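Sukach Bedroom Set – README

Student project of the Jokulgate robotics club, cloth handling group. Last edited in July.

What is in the set

The set has 308 recordings of people handling cloth on a bed. All of them were made with two hand-held grippers, one in each hand, and a camera at the height of the head. We wanted to learn if our arm, Lobo, could pick up good habits from people before it spends time with a real sheet. The grippers have the same jaws as Lobo, so the opening width can be copied without a conversion.

Tasks

spread – take a cloth by two sides and lay it on the bed
fold_half – fold the cloth once, edge to edge
fold_small – fold until it fits on the pillow place
turn – lift the cloth, turn it over, put it down

Of the recordings, 200 are for training and 70 for testing. The other 38 stay in the folder "extra". They are complete, but the person did two tasks in one go and we could not agree where to cut.

Folder layout

Each recording has its own folder with the video, the two jaw files (left.csv and right.csv) and a short notes.txt. Time is in milliseconds from the first picture. Jaw opening is in millimetres and it is never more than 65. If you see a larger value, please write to us, it is a fault in the reading script.

The notes are written by hand by the person who did the task. Some are in English and some are not. We did not correct the spelling.

How we recorded

Every member did the tasks in a bedroom at home, with the cloths they had there. We did not give rules about the light or the bed. The only rule was to keep both grippers in view when they hold the cloth. The first recordings did not follow this rule and we removed them.

Known problems

Dark cloth is difficult. The folds near the jaws are almost the same colour as the jaws, and the Drandico tracker, which we use for the corner points, often loses one side. We marked the corners again by hand in the test part – in the training part they are still as the tracker gave them.

The left and right files were exchanged in a few early folders. This is repaired in the present version. 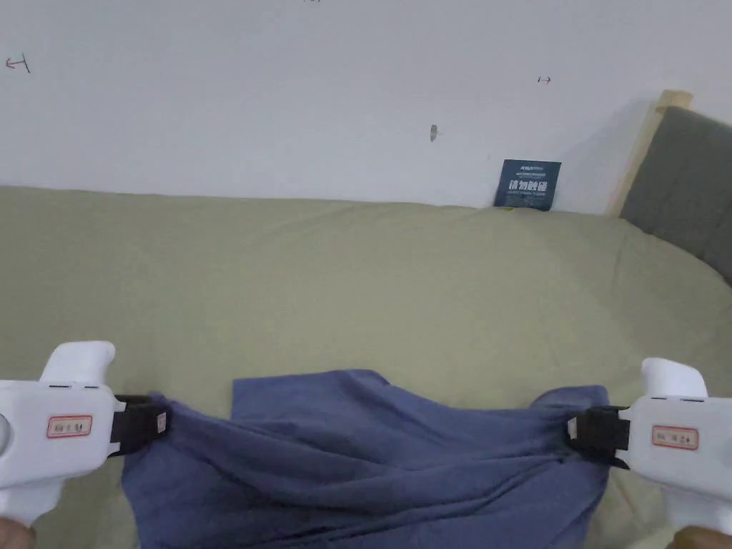
One reader of the first version wrote that the corner points are less useful than the jaw files, and that a beginner should train on the jaws alone and add the corners later. We tried this with fold_half and the training was more stable, so the sample script now starts in this way. For spread we have not tested it yet.

Use

You may use the set for study and for club work. If you publish something with it, please name the set and the version. Questions can go to the issues page, we read it after each club evening.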